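Rosa Builds Shelves Badly
Monday, November 23, 2020

Okay so this is the week I deal with the locks. Thread, because I've got a mug of coffee and opinions.

Background for the new people: every lock, key and small tool I own has been living in one big coffee can since we moved to Oltel. You want a wrench, you dump the can. You want the bike lock, you dump the can. You want the key to the bike lock, ha, good luck, dump it twice!

I wanted to do this in September when it was still nice out and I could spread everything on the driveway. Did not happen. So it's the table instead, and I've given myself until dinner on Thursday, when people will need somewhere to put their plates (it's two people. it's me and my sister. still).

Rule number one, and this one is from my mom: everything comes out before anything goes back. No picking through. If you pick through you just end up with a tidier coffee can. 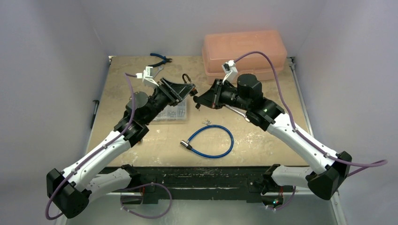
Rule number two is that I'm not allowed to buy a single organizer until I know what I have. I broke this rule last year and that's how I got a 50-drawer cabinet for screws I don't own. It has rubber bands in it. One drawer has birthday candles.

So far the piles are: things that lock, things that open things that lock, things that turn bolts, and "huh." The huh pile is winning by a lot.

Someone asked last time why I don't just toss the old keys. Because the one time I did, it was the mailbox. I walked around to the post office every day for two weeks like it was 1890. Never again, all keys get a trial before they go.

How the trial works: pick a lock, try every loose key in it, and when one turns, put that key on its own ring with a paper tag right then. Don't say you'll tag it later. I know me. Later is how we got here.

Also don't force it! If the key goes in and won't turn, take it out and look at the teeth before you lean on it. I snapped one off in the shed door at our old place and paid Domínguez (the locksmith by the bakery) 85 dollars to come get it out. Lovely people, very fast, would rather not see them again.

Orange padlock is my favorite, I'm just going to say it. I can always find it. You can drop an orange padlock in wet leaves and go right back to it, and you can't say that for a brass one. If I was in charge they'd all be orange.

It was on the shed all last winter and it's going back out there this week. Plan is a good wipe, a tiny bit of Trakov in the keyhole, work the key in and out some, wipe again. My neighbor uses cooking oil. Please don't use cooking oil, it goes gummy and then you own a paperweight.

The blue cable lock is more of a feelings issue. It came with my first real bike, the one that made it to 3,617 miles before the frame gave out, and it's been around every signpost in this town. I don't think it would slow down anybody with decent cutters. But it's great for a trash can on a windy night, or a ladder, or keeping a patio chair from visiting the neighbors.

So the question for you all is whether a cable lock like that earns a hook by the door or goes in the donate box with the padlocks I don't like. Leaning hook. Talk me out of it.
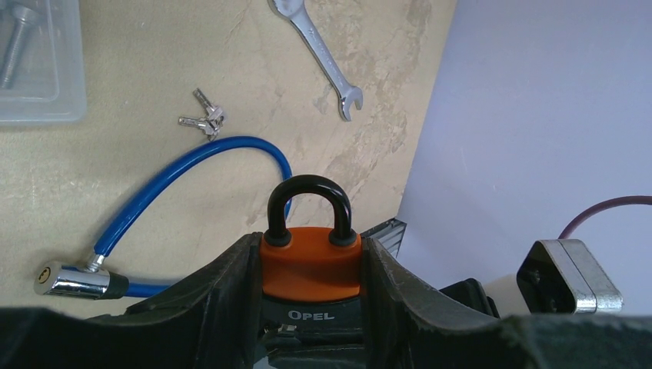
Gaetano Rizzi replied that he'd keep the cable for anything low-stakes and hang it up with its key on a string right next to it, and that he wouldn't donate any lock without a key in the first place, he'd been on the receiving end of that and it's just giving someone else your coffee can.

Okay, Gaetano, fair, and I'm stealing the last part. No keyless locks in the donate box. They can go in metal recycling and I'll try not to feel bad.

I do have a note on the string though. If the key hangs next to the lock by the front door, then when I'm halfway across town with the lock on my handlebars, guess where the key is. It's got to ride on the house keys or it might as well be on the moon. So cable on the hook, key on my ring, spare in the kitchen drawer. Done! Decided!

Small update on wrenches. I'm keeping the combination ones, the kind with an open end and a closed end, because I can never remember which end I need until I'm under the sink. They're going on nails in size order. I don't care that it's overkill.

The cheap adjustable one that slides open by itself is out. It's rounded off every bolt I ever pointed it at. If you've got one that behaves, hang on to it and don't lend it.

For tags I got the plain paper kind with a little string from Andinero, they come in a box of 1,000 which is a silly amount for one household. If you live close by I'll leave a bunch in an envelope on the porch. Seriously, please take some. Pencil works better than pen on them, the pen I used smeared all over my thumb.

Write the place on the tag and skip the brand. "Shed" is useful. "Side gate" is useful. I found an old tag of mine that says "the good one" and I've got no idea what I was talking about.

Somebody in my messages says writing "shed" on the shed key is a security problem. Okay, yes, if you lose it in my yard. There's a mower in there with a flat tire. You're welcome to it.

Left to do: the rest of the huh pile, the nails for the wrenches, and one suitcase lock where I'm going through the combinations in front of the TV. I'm up to the two hundreds. Will post if it opens.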